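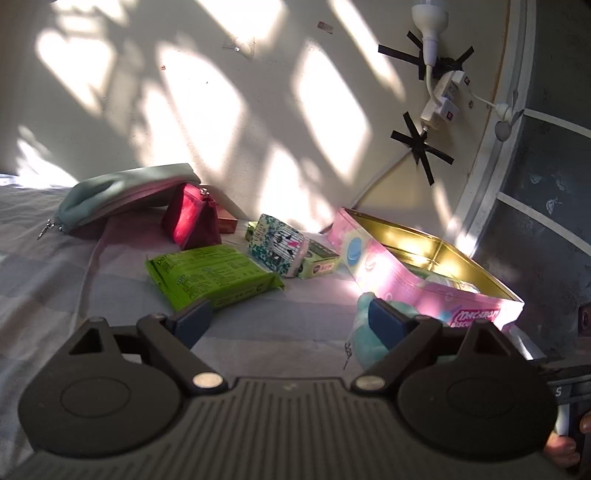
By Quang Sầm
Posted May 26, 2023 in Short Fiction

The Request

The letter came by post, and this already made it special. In the office of Rafferty we received the requests by the form on the website, or by angry email, and once by a message under a photo of our new yogurt. But this one was on paper with lines, written by hand, in blue.

"Dear Sirs," it said. "I have a card of your shops. I ask you to send me everything you know about me. I have read that I may ask this. Respectfully, Hugo Calvo, Brurkau."

Ailbhe read it standing beside her desk. She had been the privacy person of Rafferty for two years. Before, she was in the legal department, where she had a window.

"He doesn't say which data," I told her.

"He says everything."

"People say everything when they want one thing."

"Then we send everything and he will find the one thing," she said, and she put the letter in the tray and wrote the day of arrival on it with her red pen. We had one month. She liked to finish earlier.

I was her assistant. My task was to search the name in all the systems, and to put what I found in a single folder. There was the card system, the newsletter system, the camera log, the complaints, and an old program named Fimley which the company had bought together with a chain of small shops, and which nobody dared to switch off. Fimley opened in a gray window and it took a long time to think. I usually started it and then went for coffee.

Mr. Calvo was not in the newsletter. He had never complained. In the card system he was a customer of the store at the station, and he had been one for a very long time. I exported his purchases and the file had 572 rows.

The rule was that I must read the rows. It was Ailbhe's rule. In another company, she told me, they had sent to a man the shopping of his neighbor, because the two had the same last name, and the neighbor was buying things which he did not want to be known. So I read.

It is strange to read what a person eats. At first you feel nothing. Bread, milk, onions, bread. After one hour I began to know when he would buy coffee. He bought the cheap one and before Christmas the good one. He bought two steaks, always two, and two small cakes with cherry, and a magazine of crosswords. He bought hair color, chestnut, every six weeks. I thought he was a vain man and I liked him for it.

Then in February there was nothing for 26 days.

After this he came back. Bread, milk. One steak. The magazine of crosswords was there two more times and then not anymore. There was no hair color.

I stopped reading and looked at the wall. Ailbhe was on the telephone with somebody from Tikach, the company that made our advertising, and she was explaining slowly that a customer number is also personal data, even if it looks only like a number. She explained this to them every few months. I waited until she had finished.

"Did we send him something?" I asked. "After February?"

She came and stood behind my chair. I showed her the gap with my finger. She did not say anything about it, but she took the mouse out of my hand and opened the folder of the coupons, which Tikach prepared for us. There were five coupons for Mr. Calvo. The first said: *We miss you! Your usual is waiting.* Under it was a discount for two cherry cakes. The second had the hair color.

"It's automatic," I said.

"Yes."

"It saw that he stopped to buy it."

"I know how it works," Ailbhe said. "I signed it."

She went back to her place. For some time I heard her typing, then deleting, with the same key many times. In the legal department they had a standard letter for the answer. It began with *Thank you for your interest in how we handle your information*, and I had sent it to many people without thinking. She wrote a different one. I was not allowed to see it before it was finished, and then she turned the screen to me.

The letter said that we were sending him all we had. It said which coupons were made by a program, and from which purchases, and that she had stopped them on that same day. If he wanted, we would erase everything, and for this he needed only to write the word yes on a paper. Then there was one more sentence: *I am sorry for the coupon with the cakes.*

"Legal will not let this go out," I said.

"Legal doesn't lick the envelopes."

We printed it all, because he had written on paper. It was 407 pages with the history of the card from Fimley, and it did not fit in an envelope, so I found a box from the printer toner and cleaned it with a cloth. Ailbhe put her letter on top. She straightened it, closed the box, opened it again and turned the letter so that he would not have to read it upside down.

The answer needed three weeks. It was the same paper with lines.

"Dear Madam," it said. "Thank you for the box. Yes, please erase. But I ask if you can leave the Saturdays, or if it is not possible, then I keep the paper and you erase also the Saturdays. She did the Saturdays. With me you can do as you want. Respectfully."

Ailbhe asked me to find out if it was possible. I started Fimley. The gray window opened and began to think, and this time I did not go for coffee — I sat there and waited with it.

3 comments

Kieran Keane
I work in a similar office and we also have our Fimley. Ours is green. The part with the toner box made me put down my lunch.

Chie Yokoyama
Good story, Quang. I had to go back for the hair color, I believed like the narrator that it was for him. One question: would she be permitted to keep the Saturdays if he asks for it? I think she could, but I would want it in writing.

Quang Sầm
Thank you both. Chie, he did put it in writing, in blue! But I am not a lawyer and I didn't decide what Ailbhe answers him.

Home | Stories | Poems | Authors | Submit | About

We use cookies to remember your reading settings and to count visits. Accept all | Only necessary | Read our cookie policy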